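From: Tiziana Melis
To: Solton Players list
Date: May 16, 2025
Subject: Re: Program biographies for the September production

Dear all,

Thank you, Mirjam, for the long message. I answer below the parts which concern me, and I have left the rest out so that the mail does not become too heavy.

Mirjam Pfister wrote:
> I have now received biographies from most of the cast of The Belholm
> Letters. They are very different in length. Định sent me four lines
> and Trinh sent me a page and a half, with every school play. The
> printer gives us 16 pages in total, and two of them are already sold
> for advertising. Can we agree on a limit? I would suggest 60 words
> for each actor and the same for the director and the designers.
> Also, do we write the name of the role first, or the name of the
> actor? In the last program we did both, and it looked careless.

I agree with 60 words. It is short, but people read the biographies in the five minutes before the lights go down, and then again in the intermission if the line for coffee is long. I would ask only that the limit is the same for everybody, also for Trinh, who has a real career behind her and will have to choose. I am sorry, Trinh. Perhaps keep the two seasons with the touring company and the radio work, and leave out the choir.

For the order, I prefer the name of the actor first, then the role in parentheses. So:

Định Lâm (Captain Ferrow). Định joined us for the winter comedy and has played since then in three of our productions.

Please note also the spelling of the Vietnamese names. In the last program, the marks over the letters disappeared at the printer, and Tươi Mạc was printed in a way that she did not recognize herself. I have asked the printer which fonts he has. If the marks are missing in the proof, I will send it back, even if this costs us some days.

A small correction to the text on page three. The play is set in 1849, and the introduction says 1894. I think this is only a typing mistake, but somebody would surely write to us. In the same paragraph, "Ông" is the title of the second act and should be in italics, as it is in the script.

About the seats: the hall in Solton has sent the contract, and over the full run we have 968 seats to sell. This is more than I expected, because they have opened the balcony again. I suggest that we do not raise the price of the tickets. Tươi has a different opinion and will write to the list herself.

For the food on the opening night, I can bring my Bimby and make two soups. I need one table near an electrical outlet, and someone who washes the bowls with me.

I have put my draft of the news page under this mail, with the picture and the caption as they stand now. Please tell me if the text is too long for the website.

DRAFT, NEWS PAGE
Rehearsals for The Belholm Letters have begun. Readings are in the small room upstairs, and we will move to the stage in the summer. We are still looking for one man with a low voice for the role of the Judge. No experience is needed, but he must be free for the whole run. 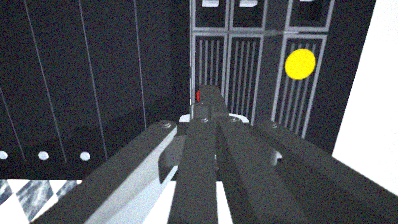

A dark gray gripper reaching toward a dark cabinet. Computer rendering.

If you wish to read for the part, please write to Mirjam and tell her which evenings are possible for you.
END OF DRAFT

Mirjam, one last question. Do you still have the script with the cuts in the third act? My copy has the old ending, and I have been learning the wrong lines.

With kind regards,
Tiziana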